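Dekar Plain White Tube, 700 mm
Packing and Storage > Tubes and Cores > Plain Stock

Item: Dekar Plain 700
Sold in: packs of 4, cartons of 100
Finish: matte white, unprinted
Availability: in stock at Puvdale; 3 working days for Quintero

Overview

The Dekar Plain 700 is a straight-walled paperboard tube for storing and mailing rolled sheet material: drawings, maps, wall charts, fabric samples and backing paper. The wall is spirally wound from unbleached board and faced with a single outer ply of white paper. The outer ply carries no printing, lot code or maker's mark. Lot codes are on the carton label only, so keep the label if the tubes will be moved to other storage.

Tubes are cut square at both ends and supplied open. End caps are ordered separately (see Accessories).

Specifications

Length: 700 mm
Wall: spirally wound paperboard, parallel plies
Outer ply: white paper, uncoated, matte
Inner ply: natural board, uncoated
Seams: outer ply butt-jointed, no overlap
Adhesive: water-based
Ends: square cut, deburred
Pack: 4 tubes, paper band
Carton: 100 tubes, upright, single layer

Surface and marking

The uncoated face takes pencil, ballpoint, felt marker and rubber stamp. Allow stamp ink to dry before the tubes are stacked. Paper labels with permanent adhesive hold well. Removable labels may lift fibers from the outer ply and are not recommended where the tube is to be reused.

The face is not sealed. Grease and wet hands will mark it, and marks cannot be washed off. Light scuffing can be reduced with a clean white eraser.

Handling and storage

Store upright on a dry, level floor or shelf. Tubes stored on their sides should be supported along the full length and stacked no more than 4 layers high. Keep away from exterior walls and heating outlets. Board that has taken up moisture goes soft at the cut ends first, and caps fitted in that condition will be loose after the tube dries.

When lifting a single tube from a carton, hold it by the sides below the midpoint and draw it straight up. Side pressure should be even on both flanks. Point loads from fingertips, clips or strap edges can leave a flat spot in the wall. A flat spot near the end will prevent a cap from seating.
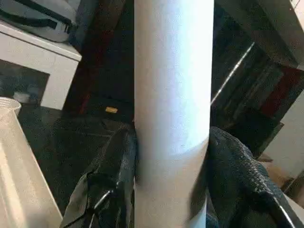
Irkura Print Room asked whether the outer ply yellows in open racks, having kept an earlier carton beside a window from March onward and noticed a difference between the front row and the back. Uncoated white paper does change color in direct daylight. For open racks near windows, leave the carton sleeve on or turn the stock regularly. Wall strength is not affected by the color change.

Accessories

Push-in cap, white plastic, pack of 4
Push-in cap, natural board, pack of 4
Carton divider for upright storage
Blank paper labels, permanent adhesive, pack of 100

Caps are sized to the Plain series only. They do not fit the Dekar Heavy series, which has a thicker wall and a smaller bore.

Ordering notes

Part cartons are not split below the pack of 4. Custom lengths are cut from the 700 mm tube at the Puvdale warehouse; allow 3 extra working days. Cut tubes cannot be returned. Unopened cartons may be returned to either Puvdale or Quintero with the original carton label attached.

Page revised April 12, 2019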